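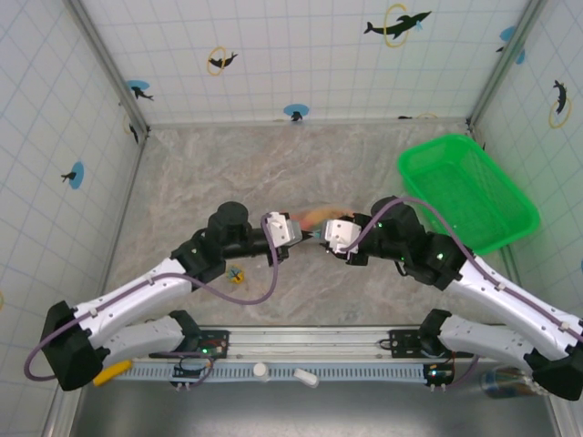
White grippers, nearly nose to nose over the marble-pattern floor.

Forum Tickets Search Log in

Support > Broadband > Dropouts > Ticket 895

Opened December 18, 2022. Status: open, waiting on Skevico

Right, this is the same fault I rang up in June, so please could someone link the two before I'm asked to turn it off and on again. I'm on the Skevico line in Cliton with the Torus router you sent me, plus two Thaler plug-in extenders I bought myself. The connection drops every evening, comes back on its own after a few minutes, then goes again. Mornings are fine. Video calls in the morning are lovely, in fact!

What I've done so far:

Restarted the router (several times, properly, off at the wall). It makes no difference to the evening drops.

Swapped the little filter on the phone socket for the spare from the box. Same again.

Took the front plate off the main socket and plugged straight into the test socket behind it. I left it like that for two evenings, with the cable trailing across the hall and everybody stepping over it, and it still dropped. So I don't think it's my wiring, and I'd like that written down somewhere because last time I was told I might be charged for a visit.

Unplugged both Thaler extenders. This did help a bit, I think? The laptop stayed on wifi the whole evening, but the internet itself still vanished twice, so that may be two separate problems muddled together.

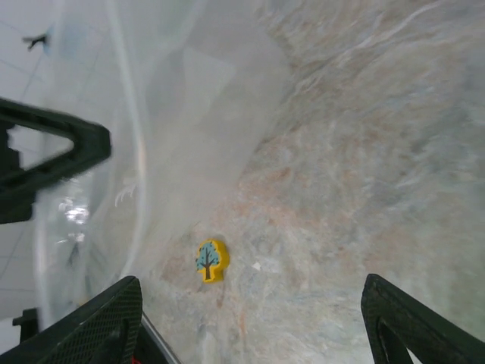
Tree block, yellow edges, brown trunk on the printed side.

Update, next evening. I found the event log on the Torus (Advanced, then System, then a tiny link at the bottom). It's full of lines saying the session timed out, and the gap between a drop and the next attempt is set to 600 seconds. Is that normal? It seems an age to sit there doing nothing. I can't change it from my side, the box is greyed out.

I also ran the speed test with a cable, laptop straight into port 1. I got 18 down before tea, then 11 once it got dark, and then the page wouldn't load at all. The light on the front goes from white to a slow orange blink when it happens, and the phone line goes crackly at about the same time (I hadn't thought to pick it up before). Dialled the quiet line test and there's a definite fizz.

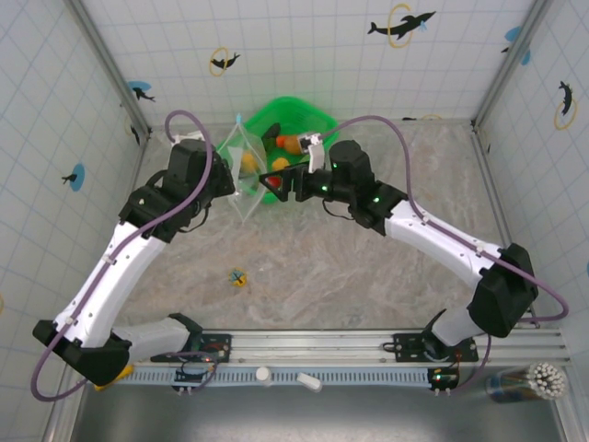 Your chat person said crackle on the phone usually means a bad joint outside, and asked me to try a different handset. I've borrowed one from next door and it fizzes just the same, so that's another thing crossed off.

Could you please run the line test in the evening this time? It was done at ten in the morning before, passed, and the ticket got closed. I'm in most days after four. I've put the extenders back for now, upstairs is hopeless without them, but I'm happy to pull them out again if you need me to.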